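Pramley Opens Kitchen Refit Program to Homes in Galanis

GALANIS, May 29, 2025 - Pramley, the home repair and refit company, said today that its fixed-price kitchen program is now open to homeowners and landlords in Galanis. The program started in Grisano in January and has taken 403 bookings there.

Under the program, customers pay one price for counters, sink, faucet and wall repairs. The price is set after a home visit and does not change once the order is signed. Most kitchens are finished in six working days, and the water is shut off for no more than two of them.
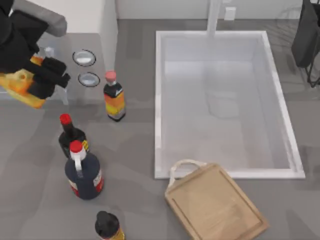

Electrical work has been added to the fixed price for the Galanis launch. In Grisano it was billed separately, and customers told the company they wanted a single invoice. The new price covers checking and replacing wall outlets behind the counter, like the one with the white cover plate on the light gray wall here, along with repainting the wall once the work is done. Moving an outlet to a new position is still charged as an extra, and any work on the main panel is quoted on its own.

Customers can choose from the full Ekeo line of sinks and faucets, which Pramley has carried since the program began. Ekeo parts come with a six-year warranty on finish and valves. Customers who already own a sink or faucet may supply it themselves - the labor price stays the same, but the parts warranty does not apply.

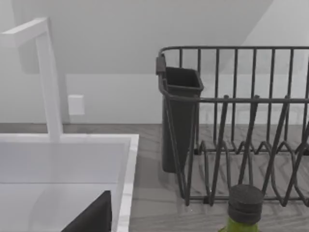
Square-profiled white faucet with a white rectangular sink.

Pramley will run the Galanis program from its existing depot and expects to visit over 2356 homes in the first year. Home visits are free and can be booked by phone or at the Pramley counter in Grisano. Landlords with more than one unit can ask for all visits to be made on the same day.

Old counters and fixtures are taken away at no charge. Appliances are not included in the program and should be disconnected before work begins.

Contact: Pramley Press Office, Grisano | © 2025 Pramley. All rights reserved. | Back to top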